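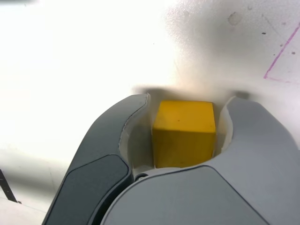 The Tallby is the middle-sized house in the Clirnex range, a detached four-bedroom of 129 square metres, and we have lived in ours at Tarnelholm for 11 months. The brochure gives most of its space to the kitchen, so I will start at the front instead. There were several door colours to pick from and we took the yellow, a strong mustard like the front of the little cube, with the same sort of faint wood-like grain showing in it. It looks good and it closes properly. The letterbox is too low and the post has to be pushed in from a crouch.

The hall is wider than in the show home. I measured both. You can get a pushchair past the foot of the stairs and still open the cloakroom door, which was a problem in our last place. There is one double socket, behind where anyone would put a coat stand. Ask for another before the plaster goes on.

Kitchen and dining area

It runs the full width of the back. The layout is sensible, with the sink under the window and the fridge close to the utility door. The worktop between hob and sink is short, and two people cooking will be in each other's way. We paid £2,277 for the upgrade package, covering the better oven, soft-close drawers and lights under the wall units. The oven is worth having. The lights I would leave out and fit later. One of the drawer fronts arrived out of line and was put right at the second visit.

The patio doors face west and the room gets hot from four in the afternoon in June. We have put up a blind. There is no fixing point for one in the lintel, so allow for a proper drill.

Upstairs

Bedrooms one and two take a double bed with space on either side. Bedroom three takes a double if you give up on a wardrobe. Bedroom four is a study, whatever the plan calls it. The landing has a tall window which I like more than I expected to. The airing cupboard has the boiler in it and leaves you one usable shelf.

Noise between floors is low. Noise between the bathroom and bedroom two is not, and I would pay for extra insulation in that wall if they offer it.

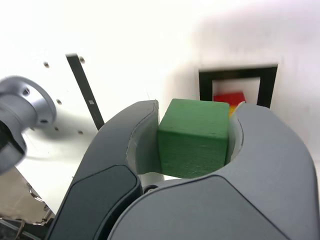 Adelino Veloso, writing in after the first version of this review, thinks I have been hard on bedroom four. His family bought the same house on the Quintanilla development and his daughter sleeps there in a cabin bed with a desk underneath. He also says his patio doors face north and the kitchen never overheats, so it is worth checking which way your plot is turned before you worry about blinds. On the short worktop he agrees.

Aftercare

Our snagging list ran to 60 items, most of them paint. Nearly all were done within a month. The side gate took until April and three phone calls. The site office was polite throughout but needs everything in writing.

Would we buy it again? Yes, with the extra socket, without the lights, and on a plot where the garden gets its sun in the morning. Heating bills have been lower than in our old terrace, though last winter was a mild one.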